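4. Assembling the base and pole

The Temau stand comes in two main parts for this stage: the round base plate and the pole. Leave the upper fittings in their bag until section 5. Allow 12 minutes for the steps below.

Before you begin, clear a flat table at least 60 cm deep. The base can also be put together on the floor, but the thread is easier to see at table height.

1. Lay the base plate upside down on a soft cloth and check that the foam ring is seated in its groove.
2. Push the long bolt up through the centre hole with the washer next to its head.
3. Turn the plate over, keeping a finger on the bolt head.
4. Stand the pole on the bolt and turn it clockwise by hand until it stops.
5. Tip the stand on its side and tighten the bolt a further quarter turn with the key supplied.
6. Set the stand upright, well in from the edge of the table. 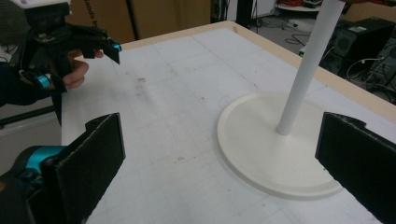

Fig. 6. Base plate and pole upright on the table.

The plate should sit flat with its raised rim facing up. Press down on opposite sides of the rim. If it rocks, slacken the bolt, turn the plate a little and tighten again -- a crossed thread is the usual cause.

Note: the pole may show a thin gap where it meets the plate. A gap you can slide a sheet of paper into means the bolt is not fully home. Repeat step 5.

CAUTION: Do not use power tools on the bolt. Do not lift the stand by the pole until the bolt has been tightened with the key.

CAUTION: The assembled pole is 544 mm long and the stand can tip if knocked. Keep it out of reach of small children until the upper fittings are on.

Wipe marks from the plate with a damp cloth. Spare bolts and keys can be ordered from Kendari, quoting part 300.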